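Is the Tumix gripper kit worth it if I only have the simulator so far?

I've been working through the Tumix starter kit from Arnia, simulator first, and I'm loving it! The hardware bundle is 700 euros on top, so before I spend that I'd like to hear from people who have used both. My wrist view at the moment, jaws open and nothing loaded into the world yet: 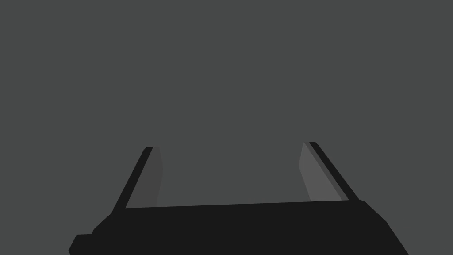

Blagoje Halilović
Buy it, you won't regret it. I went from the simulator to the real gripper in February and most of my scripts ran with hardly a change. The open and close commands are the same, and so are the joint names. What did need work was the closing force — the simulator is very forgiving and my first real grasps squashed a paper cup flat. Set it low and creep up. The manual has a decent table for this on page 204, which I found far too late.

Also, the finger pads come off with two screws, so you can print your own. Great fun!

Posted 29/12/2021

Nikola Spahić
get the wondska one instead, cheaper

Viorica Angelovski
I'd stay in the simulator a bit longer, and I say that as someone who adores this kit. Lessons 11 to 13 are all about picking from a wrist camera, and you can do every one of them without hardware. If you still want more after lesson 13, go for it.

Two things to check before ordering:
Your arm's flange. The bundle only comes with one adapter plate, and mine didn't fit, so I had to order another.
The power supply. Ours was shipped with the wrong plug — Arnia swapped it quickly when I wrote to them.

On the Wondska, I had one on loan and the grip was fine, but there was no simulator model for it, so you'd be starting your scripts again from scratch.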